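Barry Bickerstaff picks up on the first ring and says he has until 4, then the kids' bus. So, quick.

He runs Dunleavy, a two-person shop that helps people get a house ready to sell. Staging, sort of. Mostly clearing out. "People think I bring in nice couches," he says. "I bring in trash bags."

Started in Westamier, in his mother's garage, with $2,000 and a van that didn't like hills. Ashwin Nadar joined the second year. Ashwin does the numbers and the phone. Barry does the attics.

What do folks get wrong? "They paint first. Everybody paints first. Then they move the dresser and scrape it all up." Closets are the other thing – buyers open every one of them, and a full closet reads as a small house.
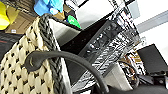 He has a rule for small stuff. If you haven't touched it since September, it goes in the van. Old chargers, mugs, the good scissors that arent good anymore. "I had a lady in Lotora fight me 20 minutes over a gravy boat. She kept it. Fine. It's her gravy boat."

Does it ever get sad? Long pause. "Kids' rooms. I let the parents do those, I go sit in the van."

Ashwin, on the other line, wants it known that they're booked thru the fall and that Barry undercharges. Barry says he knows. They might hire, might not. He'd like to stay at 2 people – "I don't want to be anybody's boss, I can barely find my keys."

Then the bus came and he had to go.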